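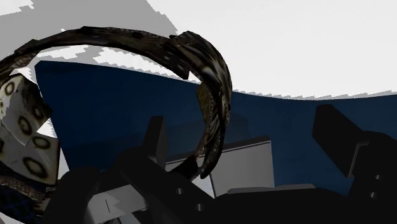 Skosodo guest houses agree on common rules for clean bedding

October 27, 2018

Small guest houses in the town of Skosodo will follow the same rules for washing and changing beds from next March. The owners voted for the plan at their yearly meeting, after two summers in which guests complained that one house changed the sheets every day and the next one only when somebody asked.

Under the new rules, sheets and pillow cases are changed for each new guest, and also every third night when a guest stays longer. Blankets must be washed once a month. Each house will keep a small book in the entrance hall, where the dates are written and guests can read them.

"My mother did it like this already, but she had only four rooms," said Esther Athumani, owner of the Rotich guest house. "For the bigger houses it is more work, and I understand why they wanted to discuss it for so long."

The discussion was mostly about the price of washing. The laundry Zemum, on the road to Ornau, has offered to collect bedding from all members for one fixed price. It washed 2,501 sheets for the guest houses last season, and its manager, Kamran Baloch, expects the number to grow. He has ordered a second drying machine.

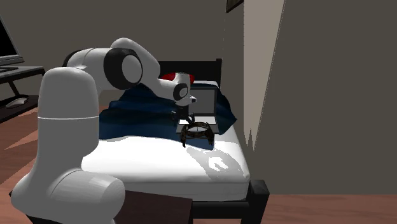
Will guests have to pay more for a room?

Prices stay the same until the end of next summer, and after that each owner will decide alone.

Not everybody was happy with the result. Neusa Lins, who rents rooms above her bakery, voted against the plan. She said that washing so often uses too much water in a dry region, and she asked that guests may choose to keep their sheets for a longer time. The meeting accepted this, so a card for the door will be printed in 200 copies.

Owners who want to join can sign the list at the tourist office in the market street. The office is open in the mornings, and the list stays there until the end of the year.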